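Unit 6: The Working Desk
Home and Office Care, evening course, Akosby Learning Center
Handout to keep. Bring it with you in August.

Welcome to my favorite unit! We have done kitchens and we have done closets, and both are satisfying, but a desk is where you get the quickest reward for the least effort. You sit down the next morning and everything feels lighter. Those of you who work in Room 21 at Condham already know the long white desks there, and they will be our practice desks again.

6.1 Dusting with what you have

You do not need to buy anything for this unit. An old fuzzy sock is a lovely dusting tool. The loops of the fabric pick up fine dust, you can put your hand inside it, and when you are finished it goes in the wash with the towels. Terry and fleece types are best. Thin dress socks just push the dust around.

Shake the sock out over a trash can first. Start with whatever is highest on the desk (usually the top edge of the monitor), then the stand, then the cables, then the desktop. If you do the desktop first you will be doing it twice, as Kieran Dunmore found out last term and was good enough to tell us all.
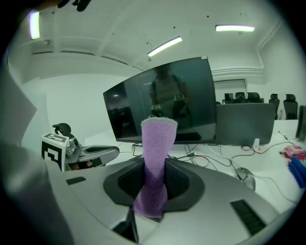 Can I use the same sock on the screen?
Only if it is clean, dry and very soft, and only with the screen switched off. A smooth microfiber cloth is safer on glossy screens, and it leaves fewer streaks. Never spray anything straight onto the monitor – put a little water on the cloth, well away from the desk, and wring it out hard.

6.2 Cables

Black cables on a white desk show up from across the room, and they collect more dust than anything else on it. Please do not start by pulling! Find one end, usually a plug, and follow it with your fingers to the other. Say out loud what it belongs to. It feels silly the first time, but it works, especially in pairs.

When you know what each cable does:

Unplug the ones that go to nothing and put them in the labeled box.
Lay the rest flat and wipe each one by pulling it gently through the folded sock.
Coil the slack in wide loops and fasten it with a strip of cloth or a Mulder tie from the supply drawer. Tight little bundles bend the wire, so keep the loops wider than your palm.
Run everything behind the monitor stand where you can.

Leave the mouse cord enough room to travel. I have seen beautiful cable work where the mouse could only move 2 inches.

6.3 Keyboard, mouse and the right-hand side

Unplug the keyboard or shut the computer down, turn the keyboard over and tap the back. You will be amazed. After that, fold your cloth so that you have a firm edge and run it along between the rows of keys, left to right, refolding to a clean part as you go. Lift the mouse and wipe under it too.

The side of the desk by your mouse hand tends to fill up with pouches, cases and drinks, all the small things that get put down "for a minute." Take everything off that side and wipe the surface, then put back only what you use every day. Water bottles stand upright with the cap on, as far from the keyboard as your arm allows, or better still on the floor.
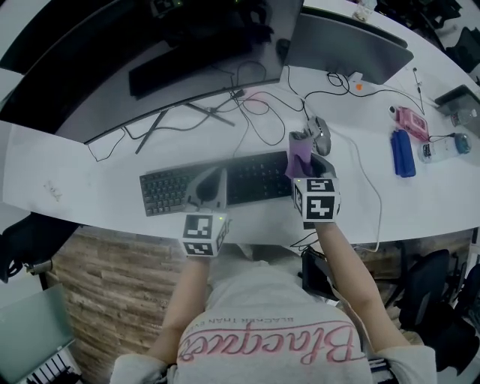
Fig. 6b. Folded purple cloth at the mouse end of the keyboard, with cables, pouch and bottle still on the desk.

6.4 To do before next time

Choose one desk at home or at work and do it from top to bottom in the order given in 6.1. Write down how long the cables took you – I am really curious about this one. Đạt Khúc has offered to lend his Vimonlow cable clips to anyone who would like to try them, so ask him at the break.

Washed socks go back in the basket by the door of Room 21. Please check that they are dry.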